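Kashindye, después de terminarlo dos veces

Llevaba desde septiembre con Kashindye instalado y sin abrir. Lo compré en unas rebajas junto a otros dos juegos y se quedó en la lista, debajo de cosas más grandes. La semana pasada lo arranqué para probar el mando nuevo y acabé terminándolo, y luego empecé otra vez.

Es un juego de gestión por turnos. Llevas una caravana que cruza una meseta llamada Andia y en cada parada decides qué cargas, qué vendes y a quién dejas subir. No hay combate. Hay averías, peajes y gente que te pide favores que casi nunca compensan. La partida completa son 80 jornadas y cada jornada se juega en cinco o diez minutos, según lo que te pares a mirar precios.

La primera partida la perdí por avaricia. Cargué sal hasta el límite en Jekex, el pueblo grande del sur, pensando en venderla arriba, y en el puerto de montaña se me rompieron dos ejes. Un eje cuesta 400 monedas y yo tenía 640, así que arreglé uno y seguí cojeando con medio convoy. Llegué al final, pero con la puntuación más baja que da el juego.

En la segunda hice caso a Veerle Van Hecke, que lleva mucho más tiempo que yo con este tipo de juegos. Me dijo que no pasara nunca de siete carros y que guardara siempre dinero para un eje. Con eso la cosa cambia bastante. Vas más ligero, gastas menos agua y puedes aceptar encargos cortos, que pagan peor pero no te atan.

Lo que menos me gusta es el menú de inventario. Los objetos no se ordenan por valor, solo por nombre o por peso, y cuando llevas mucha mercancía pequeña pierdes el tiempo buscando. En el pueblo del lago te ofrecen vajilla, cubiertos, telas, y todo entra como piezas sueltas. Vulteck, el estudio, sacó un parche que agrupa las telas, pero el resto sigue igual.

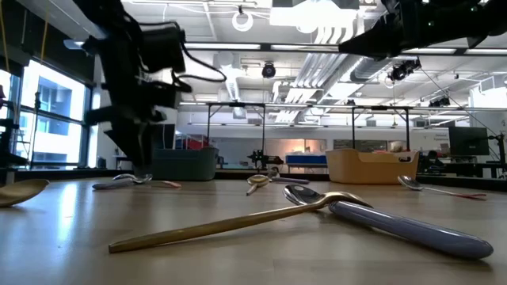
Cucharas sobre la mesa, una de ellas con el mango dorado.

La música está bien las primeras horas. Son pocas pistas y se repiten — a partir de la jornada treinta la quité y puse la radio. Los sonidos de ambiente sí los dejé, sobre todo el viento, que cambia antes de las tormentas y te avisa un poco.

En la Deck funciona sin tocar nada, aunque el texto de los contratos se lee pequeño. Para una tercera partida quiero probar la ruta del norte, que no he pisado, y empezar sin mulas de refuerzo. Si alguien la ha hecho en difícil, que me diga cuánta agua carga al salir.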